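Nundthorpe Community Forum > Home and Garden > Keeping seeds, bulbs and dahlia tubers

Storing dahlia tubers over winter - shoeboxes or tubs?

grajales_road
Posted 2019-05-23
I've lifted the last of the dahlias and have more tubers than I know what to do with. Last year I put them in plastic tubs with the lids on and lost most of them to rot. A neighbour says to use cardboard because it breathes. I've been saving shoeboxes since February. Is cardboard enough on its own or do I need to pack them in something? They'll be in the garage, which gets cold but doesn't freeze.
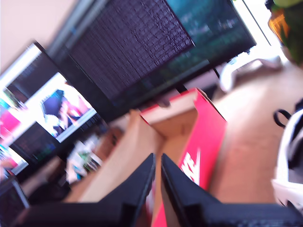 Most of what I grew is Jirnel, the dark red one, plus a few unnamed ones from the school fete. I haven't divided anything yet. Also not sure whether to wash them first. Half the websites say wash, half say leave the dirt on.

tuberculous
Cardboard is fine. Pack them in barely damp coir or wood shavings so they aren't touching. Check once a month and throw out anything soft. I wash mine and let them dry upside down for a few days so the stems drain.

mrs_pettifer
I'd disagree about washing. On our clay soil I leave the dirt on and knock off the big lumps. Washed ones shrivelled on me two years running. Lids off as well.

tuberculous
Shrivelling is from being too dry in storage, not from the washing. If you leave clay on you can't see the rot until it has gone right through the clump.

mrs_pettifer
I've got 70 clumps in the shed and I lost 10 last winter, all of them ones I had washed. I'll stick with the dirt.

backfence
Why lift them at all? If your ground drains, cut them down, put a good layer of mulch on top and leave them. I haven't dug mine up since we moved here. Saves a weekend.

grajales_road
Mine doesn't drain, unfortunately. The bottom bed had water sitting on it for most of last July. Leaving them in isn't an option until I build it up.

Ordinary shoeboxes will hold one decent clump each, or two small ones. I've been writing the variety and the colour on masking tape and putting it on the end. Old size labels can stay on, they don't get in the way. 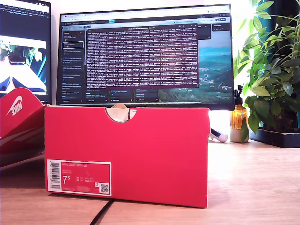

Size 7½ box, label still on.

kel_in_the_shed
Masking tape falls off in a cold garage. Write on the tuber itself with a garden marker, or tie a tag to the stem. I had a whole shelf of mystery dahlias one spring.

Eulalia Zúñiga
I run the plant stall at the Destari market and we put away 100 tubers a year. Cardboard boxes with dry shavings, up off the concrete, lined with a sheet of newspaper. Concrete draws the damp up through the bottom of the box. We divide in spring when the eyes show - it's much easier to see what you're cutting, and a piece without an eye won't grow no matter how good it looks.

tuberculous
Agree on spring dividing. Dust the cuts with sulphur if you have it.

backfence
Sulphur is a waste of money. Let the cuts dry for a day.

grajales_road
Thanks all. I'll wash half and leave half dirty, same boxes and same shavings, and put them on the old bookcase to keep them off the floor. Is wood heater kindling dust any good or should I buy proper shavings?

kel_in_the_shed
Buy the shavings. Pet bedding from the produce store is cheap, just make sure it's the plain sort with no scent added.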